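FOR IMMEDIATE RELEASE

Retora Releases Cuevas Teaching Kit for Kitchen Robots

Operators can guide the arm by hand or run it by remote control; first set of 1,129 dish-handling demonstrations is available now

BETINBRIDGE, April 9, 2026 – Retora today released Cuevas, a kit that lets kitchen staff teach a robot arm a task by doing the task with it. The kit includes the control software, a pair of handheld remote controllers, a wrist camera mount and a first set of recorded demonstrations covering plates and dish racks.

With Cuevas, an operator can work in one of two ways. In hand guiding, the operator takes hold of the arm and moves it through the job while the motors give way to the push. In remote control, the operator stands back and steers the arm and gripper with the controllers, watching the work directly or through the wrist camera. Both methods save the same kind of record: joint positions, gripper opening and video, all on one clock.

The demonstrations released today were recorded at Retora's test kitchen in Stemstead. Of the 1,129 in the set, 243 were made by hand guiding and the rest by remote control. Failed attempts were kept and labeled as failures, including dropped plates and grips that missed the rim.

"Hand guiding is the quickest way to show the arm what angle you want, and new operators pick it up in their first session," said a Retora product manager. "The trouble is that your own arm ends up in the video a lot of the time. For work down in a rack or over a sink, we mostly use the controllers."

Dish racks were chosen for the first release at the request of customers who run cafeterias and care home kitchens. A plate standing on edge leaves little space for a gripper, and the wires of the rack can catch a finger that comes in too low. Operators were asked to approach each plate from above, stop over the rim, and close the gripper only when the fingers were lined up. They were also asked to work at their normal pace and to leave small corrections in the recording.

Changes from the test version

Customers who used the test version, which went out in December, will see several changes. The controllers now have a hold button that freezes the arm while the operator changes position. Recordings can be trimmed at the start and end without exporting them first. The playback screen shows the wrist video next to a graph of the gripper opening, and a demonstration can be marked good, usable or failed from the same screen.

Retora suggests that customers begin with 100 demonstrations of their own for a single task and one type of dish. Sites that use more than one style of rack should plan on 200. Training runs on a desktop computer supplied with the kit, and recordings stay on that computer unless the customer chooses to share them.

Cuevas does not replace a site safety review. During hand guiding the arm is limited to low speed, and a stop switch has to be within the operator's reach. In remote control no one else may be inside the marked work area.

Availability

The kit can be ordered now from Retora. Existing customers can download the software update and the demonstration set from their account page at no charge. Operator training is held at the Stemstead test kitchen and takes one day. A second set of demonstrations, covering cups and bowls, is in preparation.

About Retora

Retora builds robot arms and teaching tools for commercial kitchens. The company is based in Betinbridge and runs a test kitchen in Stemstead.
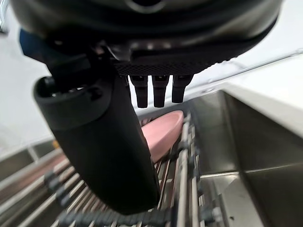
Retora | Teaching and Demonstration Team

Wrist camera view during dish rack work, with a pale pink plate upright in the rack beside the sink and the gripper above it. Free for press use with credit to Retora.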